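From: Elvira Condori
To: manipulation-trials list
Subject: Re: Flat objects on the test table, and the order for the second station

Dear colleagues,

I am replying to Ida Gerlach's message of Wednesday and have quoted the parts that need an answer. My reply follows the quotation. Members who are concerned only with the purchase may go directly to the section headed "Recommendation."

Ida Gerlach wrote:

> The Bondemcombe office has asked us to confirm which gripper
> should be ordered for the second station. The two candidates
> are still the Rieger parallel gripper, which we already own,
> and the Enurora suction unit, which is on loan until the end
> of January.
>
> Before I sign anything I would like answers to the following.
>
> First, were both units run on the same objects, in the same
> positions, with the same controller settings? The summary
> sheet gives one success figure for each and does not say.
>
> Second, the sheet reports that the Rieger unit "cannot pick
> up folders." I have seen it pick up folders. Please state
> what was meant.
>
> Third, is the head camera good enough to place the suction
> cup, or do we need to budget for a wrist camera as well?
>
> I would also ask that the failures be listed by cause. A
> single percentage is of little use to the people who have to
> write the purchase request.
>
> Ida Gerlach

Thank you for these questions. The summary sheet was sent out before it had been checked against the logs, and I accept responsibility for that. The answers below are taken from the logs.

Conditions of the trials

The full series consists of 231 attempts. Both grippers were mounted on the same arm and driven by the same controller, and the approach speed was not changed at any point in the series. The objects were placed by hand at marked poses and the marks were covered before each attempt, so that the planner could not make use of them. The two grippers did not, however, receive identical treatment in one respect. The Rieger unit was run with its standard rubber pads throughout, while the Enurora unit was run first with the small cup and then with the larger bellows cup. The figure on the summary sheet for the Enurora unit combines the two cups. It should not have done so, and the revised sheet will give them on separate lines.

A total of 21 attempts were excluded. In each of these the controller stopped the arm before contact because of a communication timeout. They say nothing about either gripper, and they have been reported to the maintenance desk under a separate heading.

Folders and other flat objects
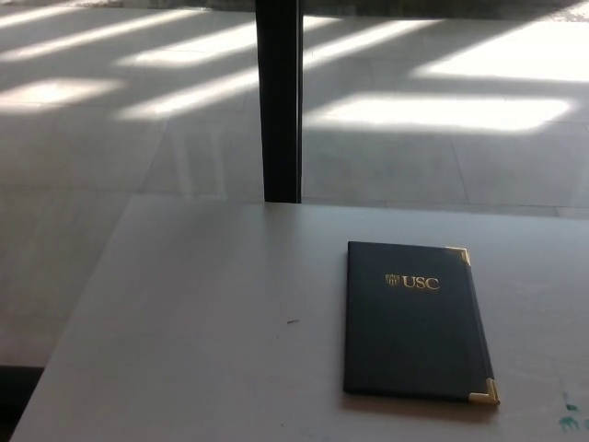 The difficulty with the parallel gripper concerns the manner in which a flat object can be reached when it lies fully on the table. The Rieger fingers close well on anything that stands up or hangs over an edge. If a folder is placed so that one side extends past the tabletop, the lower finger can pass underneath and the grasp is secure, and I believe this is what Ida saw. The sheet should have said that the unit did not pick up folders lying flat and away from the edge. A case such as the navy folder with the USC stamp shows the problem plainly: it lies closed and flat, there is only a thin side for the fingers to meet, and it is turned slightly with respect to the camera. The planner must either find a pair of opposite sides that fit within the stroke, which a folder of this size does not offer, or slide the folder to the edge before grasping. The sliding routine exists, but it was switched off for the series so that the two grippers could be compared on a direct pick.

For the suction unit the same object raises different questions. The cover has a fine leather-like texture, and the log shows that the small cup often failed to reach the vacuum threshold on textured covers. The bellows cup did reach it in most cases. The stamped crest and lettering, and the metal corner pieces on the right-hand side, are places where we would prefer the cup not to land. The planner at present chooses the center of the detected outline, which keeps it well away from the corners. It does not yet know about raised or stamped areas, and I would ask that this be added to the work list.

Causes of failure

As requested, the failures have been sorted by cause. The numbers for each will be in the revised sheet, and I describe the groups here so that members may object to the grouping before it is fixed.

Rieger parallel gripper:

No reachable pair of sides. The planner returned no grasp and the arm did not move. This is the largest group by a wide margin and consists almost entirely of folders, envelopes, and thin books.

Finger contact with the table. The controller detected a force above the limit and withdrew. Most of these cases involved thin books, where a grasp on the short side had been proposed.

Slip during lift. The object was held and then lost. This occurred mainly with glossy covers.

Enurora suction unit:

Vacuum threshold not reached. Textured covers and loose paper, principally with the small cup.

Cup placed partly off the object. These cases are attributed to the camera and are discussed in the next section.

Cover lifted without contents. The cup held the front cover of an unfastened folder or book, and the object opened as the arm rose. We had not foreseen this in the protocol. The attempts have been counted as failures even where the object left the table, as the result would not be acceptable at a working station.

Two attempts could not be assigned to any group. The log files for both are complete, and I would be grateful if another member would review them independently of me.

Camera

The head camera is sufficient for finding a flat object and for estimating its outline. Contrast between a dark cover and the light gray table is good, and the detector had little trouble with such objects. Two matters do require attention.

The first is sunlight. When bright bands fall on the tiled floor beyond the table, the automatic exposure responds to them and the image changes from one moment to the next. The outline of a dark object then becomes less exact along its far side. Fixing the exposure at the start of each session reduced the effect, and I recommend that this become part of the standard procedure. Blinds would be preferable, and a request has been made.

The second is depth. At the angle from which the head camera views the table, the height of a closed folder is close to the noise in the depth estimate. The controller compensates by lowering the cup until contact is felt, and this worked reliably with the bellows cup, which tolerates some error. With the small cup it did not. A wrist camera would improve the placement in both cases. I do not consider it a condition of the purchase, provided that the bellows cup is used.

Members have also asked about marks on the tabletop. The detector did not report small specks or stains as objects at any time during the series. The table may be left as it is, although the suction unit should not be tested on bare tabletop near any residue, as the filter on the loan unit must be returned clean.

Recommendation

I recommend that the Enurora unit be ordered for the second station with the bellows cup, and that the Rieger unit remain at the first. The objects expected at the second station are mostly flat and will not be placed at the table edge by the people who use it. The first station handles boxes and bottles, for which the Rieger unit has served well and for which I see no reason to make a change.

Should the Bondemcombe office prefer to have one type of gripper at both stations, I would ask for time to run the Rieger unit again with the sliding routine switched on. It is possible that the result would be adequate. The routine adds considerably to the length of each pick, and it requires a clear path to the edge, so the comparison would have to include timing as well as success.

The Trulia controller supports both units without additional hardware. The configuration files used in the series are in the shared folder, with the two cup settings stored separately. Please do not edit them in place. Copies may be made under your own name.

Next steps

The revised summary sheet will be sent to this list once the grouping has been agreed. Objections should be sent to the list and not to me alone, so that the discussion is kept in the archive. Ida, if the purchase request must leave your desk before then, please attach this message in place of the earlier sheet, which should be regarded as withdrawn.

With kind regards,

Elvira Condori
Manipulation trials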